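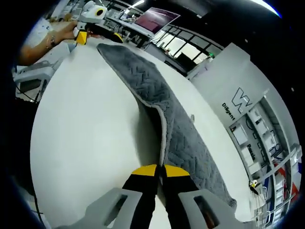

4.2 Incident logging and handover between guard shifts

Written logs remain the main source of evidence on what contract guards do during a shift, and most of the measures used in this study are taken from them. The four sites (Gureck, Plelley, Kneževič and Perach) used the same log template but filled it in differently. Entries were coded for time, post, type of event, action taken, and whether the event was still open when the guard signed off. The last of these proved the hardest to code. Guards tended to record an item of property by a single noun, such as "blanket", where a usable entry would have read "gray quilted blanket, zigzag stitching, lighter gray edging", as for the item in Figure 3. Entries of the first kind could seldom be matched to a later claim without a call to the guard who wrote them. We therefore coded property entries on a separate three-point scale, with one point each for color, for material or surface, and for any distinguishing mark.

Figure 3. Folded quilted blanket on a white table.

The final sample held 1547 entries. Of these, 1147 were closed within the shift in which they were opened, and the remaining 400 were passed to the next guard. An entry was treated as passed on if the outgoing guard marked it open, or if the incoming guard referred to it in the first hour of the following shift. Entries that met neither test but had no recorded outcome were dropped before analysis and are not part of the totals given here.

Handover quality was rated by two coders working apart from each other. Each coder read the outgoing entry first, wrote down what the incoming guard would need to do next, and only then read the incoming guard's first note. A handover was rated complete when the two matched on the location, the people involved, and the next step. Disagreements were settled by a second reading with the site name hidden. A training set of 100 entries was coded jointly before the main round and was left out of the sample.

Complete handovers were more common at Gureck and Perach, where the outgoing guard stays at the post until the incoming guard has read the log aloud. At Plelley the two guards meet at the gate, which is a short walk from the desk where the log is kept, and the exchange is mostly verbal. Entries from Plelley were shorter, and the incoming guard's first note often repeated a question that the outgoing guard could have answered. Kneževič falls between these. Its posts overlap on paper, but the overlap is spent on key counts and radio checks, and the log is read afterward if the lobby is quiet.

The time of the handover also mattered. Logs at all four sites thin out in the final part of the evening shift, and events opened after 2000 hours were less often described in full than those opened earlier in the day. Part of this is a staffing effect – one guard covers both the front desk and the loading area after that hour at three of the sites. Part of it appears to be habit. Guards on the evening shift wrote "see previous" more often than day guards did, including in cases where the previous entry dealt with a different door.

Scores on the property scale followed the same general pattern, with one exception. Perach had strong handovers overall but low property scores, and its guards nearly always gave color and left out surface and marks. The Perach post orders ask for "item and color" in a single narrow box. The other three sites use a wider box with no prompt. We did not test a change in the form, and the difference should be read with that in mind.

Two limits apply to these results. First, the log shows what was written, and a thorough verbal handover leaves no trace in it. The Plelley figures are likely to understate what guards there told each other. Second, coders could not be kept fully unaware of the site, as each has its own post names. Hiding the site name at the second reading reduced this problem only for the entries in dispute.

Section 4.3 takes up the same 400 open entries and follows them to the point at which a supervisor closed them.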